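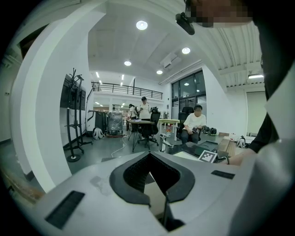

Shared Workspace Project, Final Report
Group 2, Clandville, spring term

Why we picked it

Our course asked for a room that lots of people use for different stuff, and a report on how it works. We picked the open workspace on the Pelow floor. White walls, white ceiling, gray floor, very bright. Big. Everyone in our group had worked there at some point and everyone had a complaint, so it seemed easy. It was not that easy.

Main question: why do people end up standing in the middle with their stuff in their hands when there are desks?

What we did

Sat in the room on a Thursday, morning and late afternoon, then again in May when the schedule was lighter. Took notes on paper. Drew the floor plan twice, first one was wrong (pillar in the wrong place, more on that below). Handed out a short survey, 80 copies, got 45 back. Also kept a log of which desks got used and for what, but the log has a gap because the person on the 2 pm shift had a lab.

We did not interview anybody properly. Should have.

The room

Open plan, no inside walls. A broad white pillar that curves out into the floor. Looks nice. Blocks the view from one side though, so coming in you can't tell if the desks behind it are free untill you walk all the way round. Eleven of the survey comments were about this, we expected noise to be the big one.

Screens are on black stands with a round base, tall metal frame, hooks at the top. The one by the pillar has its monitor mounted sideways. People liked that for long documents and hated it for slides. The hooks collect things. Bags, a cable, once a jacket that stayed there all week. The base is heavy enough that people don't move the stand even though they are allowed to. Only 3 people on the survey said they had ever moved one.

Desks have wooden tops, warm brown, and they project out into the room so you can get at them from more than one side. Good for working together. Bad for bags on the floor, you trip. The tops are the part everybody said they like. One comment just said "feels like a table and not like a lab."

How people use it

Three kinds of use, more or less.

Standing and talking. Small groups in the open middle, usually looking at a phone or a sheet somebody is holding. They don't sit because they think it'll be quick. Our log says it often isn't.

Desk work with equipment. People bring gear, put it down on the wood, set it up, reach across it a lot. This takes more space than a laptop and it stays out longer. The desks are deep enough but there is no shelf, so boxes and spare parts sit next to the thing being worked on.

Quiet desk work. Less of this than we guessed. Mostly mornings.

The problem is the first two overlap. Someone at a desk end has people standing right behind them. Survey question 4 asked about being bumped or interrupted and more than half said weekly or worse.

Outside comparison

We visited Flulari to see another open room. Smaller, lower ceiling, desks pushed flat to the walls. Middle totally free. Standing groups there had loads of room, but people at the desks all faced the wall and said it felt like detention. So moving everything to the edges isn't the answer either, at least not for us.

Layout test

We got permission to shift two desks for a week. Turned them so the short end points at the pillar. This opened a walkway along that side and the standing groups drifted over there after a day or so. Complaints on the sheet by the door went down. But one week, and the second half was quiet anyway becuase of exams, so don't read to much into it.

We also printed a sign for the Lu room next door, which is free most afternoons and has seats. Fewer people went than we hoped. The sign was small.

What we'd suggest

Keep the turned desks.

One shelf or rolling cart per equipment desk. Spare parts off the wood.

A free/busy card on the far side of the pillar that you can read from the entrance.

Put the monitor stand somewhere the standing groups can use it. At least then they are all looking at the same thing instead of one phone. And put a label on it saying it can be moved.

Problems with our report

Survey only went to people who were already in the room, so anyone who gave up on the space isn't in it. Log gap, see above. Floor plan is paced out, not measured, so don't order furniture off it. Appendix A is the survey, Appendix B is the second floor plan. The first floor plan is in the folder too, ignore it.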